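# The Lamps of Mastby

*The Lamps of Mastby* is a feature-length disaster drama set over a single winter night in a fictional harbor town. It was written and directed by Atieno Ogola and produced by the small company Skuvwood.
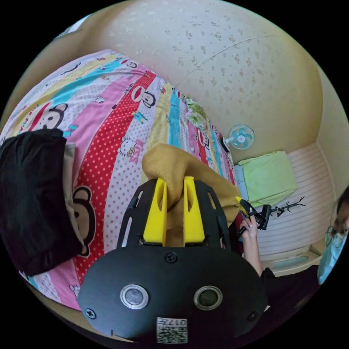

The film follows the staff of a district power station after the regional grid fails. It is usually grouped with the low-budget Nordic disaster films, although much of its running time is closer to workplace drama. The title refers to the oil lamps that residents of the town place in their windows during the blackout, and to a children's song of the same name, heard twice in the film.

## Plot

Shortly after 6 p.m., the control room at the Mastby station loses contact with the national operator. The shift manager, Kuo, assumes a line fault and orders the station to run in island mode, supplying only the town and its hospital. Telephone service fails soon afterward. A driver arriving from the neighboring town of Gitstead reports that the road bridge is closed and that no one there has been told why.

Over the next several hours the station's fuel reserve becomes the main subject of the story. Kuo must decide which streets to disconnect. The order of disconnection is read aloud in full, in one unbroken shot, and includes the street on which his own mother lives. A younger engineer, Runa, argues for keeping the harbor lit so that a ferry already at sea can enter. The ferry carries 200 passengers and has not answered its radio.

The cause of the failure is never established. Characters propose sabotage, a storm farther south, and an error in a software update, and the film gives each theory one scene. In the final sequence the harbor lights are switched off and the camera stays on the dark water. A horn is heard before the cut to black.

## Production

### Writing

Ogola wrote the first version as a radio play in five parts, each covering one hour of the night. It was not broadcast. The screenplay kept the five-part division but dropped the narrator, whose lines were either given to Kuo or removed. A subplot about a looted grocery store was cut before filming.

The technical dialogue was taken largely from shift logs that Ogola read while preparing the script. Most of the abbreviations used by the control room staff are not explained. Subtitled versions differ in how they handle these. The English subtitles spell some of them out, and the German subtitles leave them as spoken.

### Filming

Principal photography took 18 days. The control room was built on a stage, with working indicator lamps wired to a manual board so that an off-camera operator could change them in response to the actors. Exterior scenes were shot at a fishing harbor outside the tourist season. The harbor lights could be switched off for only a short period each night, and the final shot was completed in two takes, of which the second was used.

Snow appears in the first half of the film only. A thaw in the second week removed the natural cover, and the remaining exteriors were rewritten to take place in rain. A line in which Kuo remarks on the change in the weather was added at that time.

### Sound

The film has no orchestral score. Its soundtrack is built on the hum of the station's turbine hall, which is present at low volume under nearly every scene. The pitch of the hum drops slightly each time a street is disconnected. The children's song is performed first by a school choir on a car radio and later by Runa alone.

## Themes

Written comment on the film has centered on its treatment of public duty. The characters act on procedures written for a shorter emergency, and several scenes turn on the reading of a manual that no longer applies. Kuo follows the manual longer than the others do. His eventual departure from it is shown without comment by any other character.

The absence of a named enemy separates the film from disaster stories built around invasion or attack. Some viewers have read the closed bridge and the silent radio as signs of a military event. Ogola's script contains a stage direction stating that the crew "should each believe something different," and the actors were not given a common explanation.

## Release and reception

The film opened in April in a small number of theaters and was later made available for home viewing. Reviews praised the control room scenes and the performance in the role of Kuo. The ending drew complaints, mainly over the unresolved fate of the ferry. The middle section was also described as slow, in particular the disconnection scene.

## Versions

Two cuts exist. The theater version ends on the horn. The version prepared for television is shorter, omits the car radio scene, and places the horn under the first of the closing credits, where it is difficult to hear at normal volume. The home release contains the theater version only.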